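Dust from the batching plant: keeping it out of the bedding

Trucks start at 5 on the Plencombe road and by noon theres grit on every sill. What works at our place.

Shake fabrics outdoors before washing. Dry grit first, water second.

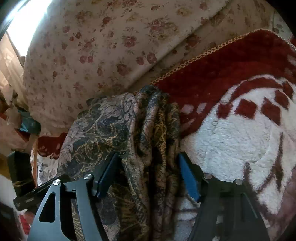
Patterned fabric, bunched up

Pillows. Cover off, inside out, shake hard. Check the seams, cement dust sits in them.
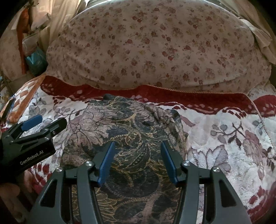
Flower sprigs and a cord trim

Windows on the road side shut til evening. Damp cloth on sills, never a dry duster. Fleece holds grit worst, so vacuum with the brush head, both sides.

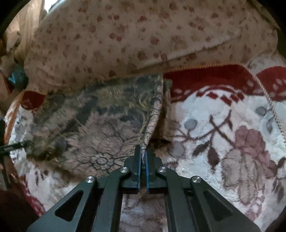 Máté Vörös wrote in that vinegar in the rinse did nothing for his blankets, and a second plain rinse did.

Fair enough, two rinses then. Furry stuff: comb it outside, wipe with a barely damp cloth, air dry. No hot dryer.
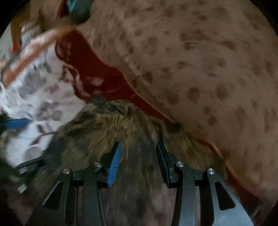 Spots, red trim, shaggy brown fur

Filters at Wijesinghe, ask for the 200 size. Door mats next month.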